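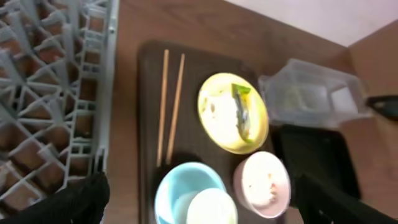 I have a rule about Sunday evenings, and the rule is that I don't sit down until the supper things are dealt with. I break it most weeks. But I've been trying harder since June, when we got rid of the dishwasher (long story, involving a puddle and a man from Furnemik who sucked his teeth at it) and I went back to washing up by hand, like my gran did.

The thing that has saved me is the tray. It's a plain dark brown one with rounded corners and I nearly left it in the shop. Now everything gets carried on it - chopsticks down the left, the yellow plate next to them, bowls at the bottom - and it sits right up against the rack so I'm not dripping all over the wood. Before that I used to ferry things across one at a time and lose a spoon on the way!

My friend Aníbal Correa thinks I'm daft. He piles the lot in the sink and runs the tap. But he also eats off the same plate all week, so I'm not taking lessons from him.

The order I like is scraps first. I keep a clear plastic box beside the tray for the wrappers and leafy odds and ends, and if that's close by then I'll use it. If it's over by the door I won't, I know myself.
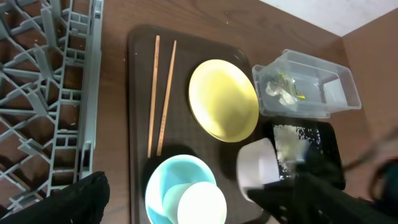

Chopsticks, yellow plate, blue bowl with the little ones stacked inside.

I do nest the bowls, even though my sister swears it just makes the outsides mucky as well. She's probably right. It does save a lot of room though, and ours is not a big table. The blue one goes at the bottom, being the biggest, and I'm very fond of it.

Rice is my real enemy. It gets everywhere and then it sets like cement, so I've started scraping it onto a black tray of its own, where I can see every grain. Tip it in the bin, quick wipe, finished. Whatever you do, don't rinse it down the plughole. I did that for years and had 31 quid's worth of plumber to show for it.
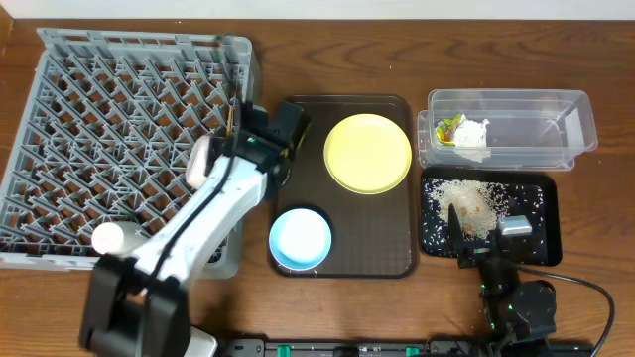
A word about the rack

Grey plastic, big square thing, criss-cross bars all over. I wanted a fancy one from Hullar but couldn't justify it, and I've stopped minding. Chopsticks slip through the gaps if I'm careless, so I lean them against the side. Next job is finding a mat to go under it, and if anyone has one they like, do tell me in the comments.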